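**Trorside Hand Guide HG-6**

Teaching handle and remote station for small table robots

Trorside is a handle with a force sensor, mounted between the wrist of your robot arm and its tool. You hold the handle, move the arm through the task, and the controller saves the motion. The same handle can be taken off the arm and put on the remote station, and then you guide the robot from another desk or another room. Both ways write the same type of file, so recordings made by hand and recordings made by remote can be mixed in one set.

We make this product for laboratories and small workshops which want to teach short tasks: picking, placing, wiping, pouring, scooping. It is not intended for heavy parts or for fast machines.

**Which way to use**

Teaching by hand is the easier way for a new person. You feel the weight of the arm a little, and you stop naturally when the tool touches something. The disadvantage is your own body. Your arm and shoulder enter the view of the workspace camera, and they also throw a shadow on the table. If your program learns from camera pictures, please record the path by hand first, then play it back and take the pictures during the playback.

Remote teaching keeps the operator away from the table. It requires more practice, above all for depth. Bo-ram Yoon, who trains our customers, asks every new operator to do the moving task with loose pieces before anything else: a deep bowl, a low dish, and a small amount of dark pieces to carry between them. The task looks simple, but small pieces do not forgive a wrong tool angle.
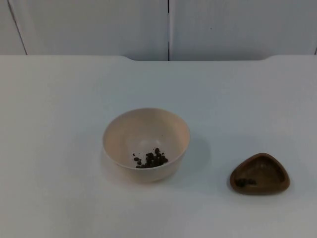 For this kind of task we recommend a plain, light table surface and a fixed camera. Choose containers that are different from each other in height and color, and leave a free gap between them so the wrist can turn. Set the approach height above the rim of the higher container. When you record many times, change the position of the containers a little between the takes, and do not always move them in the same direction.

Spilled pieces should be removed before the next take. If you want the robot to learn how to collect them, save these takes in a separate folder.

**What is in the box**

- Handle with force sensor and enable switch
- Remote station with desk clamp
- Skomari adapter ring for the tool side
- Foot pedal (start, stop, mark)
- Signal cable, 6 m
- Printed guide in English and French

The arm, the tool, the camera and the containers are not included.

**Technical data**

| | |
|---|---|
| Order number | 1274 |
| Measured axes | 6 |
| Takes stored without a computer | 9 |
| Connection | Ethernet |
| Recording | Path, force, tool state, pedal marks |

**Before you order**

Your arm must have a free-drive mode, and its controller must accept an external enable signal. If you are not sure, send us the name of the controller and we will check it. The older Albers adapter fits mechanically, but it has no pin for the enable signal, therefore it cannot be used with this handle.

The pedal mark is often forgotten. Press it one time when the tool is full and one time when it is empty. Later you can cut the recording at these points without watching all of it again.

Technical questions are answered by Satish Thampi, in English. For prices and delivery please write to Adelino Lobo at the Plerkier sales office, and mention the order number.

Page updated 12 December 2020. The adapter ring is now delivered with four screws, and the spare ring is sold separately.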